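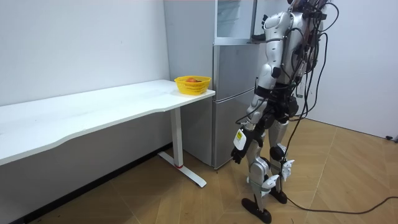
The arcade in Bandcombe closed at ten, and by nine-thirty it was just me and the kid at the Skallar cabinet.

Skallar was the oldest machine we had. You flew a little ship down a canyon, and the canyon got narrower. There was no ending that I knew of. The owner had bought it from a bowling alley in Kornitz along with two change machines and a claw game that had never worked right.

"What's the record?" the kid asked.

"761," I said. "It's on the card."

The card was taped over the coin slot. It said 761 gates and, under that, HAUGEN in block letters. I had worked there since May and had never met Haugen. People said he drove a bread truck. Other people said Haugen was a woman who moved away.

The kid put in two more tokens. He was maybe 12, with a school bag he kept between his feet. I went down the row turning off the racing seats. The air hockey table takes a while to quiet down after you cut the fan, and I stood next to it and listened to the puck settle.

When I came back he was at 400.

I didn't say anything. I had seen people get to 300, and they usually talked the whole way, to themselves or to the ship. He didn't talk. He had one hand flat on the panel and the other on the stick, and he moved it so little that it looked like he was resting.

At 500 the music in Skallar drops out. I hadn't known that. There was only the engine noise and a click for each gate.

I should have started on the registers. I leaned on the change machine instead. Headlights came across the front window and stopped there, and somebody tapped a horn twice.

"That's my mom," he said. He didn't look up.

"You want me to tell her something?"

"Tell her two minutes."

I went out in my shirt sleeves. It was raining a little. She rolled the window down and I told her two minutes, and she asked was he winning. I said I didn't know if you could win it. She turned the engine off.

He was putting on his jacket when I got back inside. The screen had gone to the title, with the ship sitting at the top of the canyon.

"How far?" I said.

"727."

"That's 34 short."

"I know," he said. He picked up the bag and looked at the card for a second – the tape was coming loose on one side and he pressed it down with his thumb. Then he asked what time we opened.

"Noon," I said.

I watched the car back out, and then I did the registers.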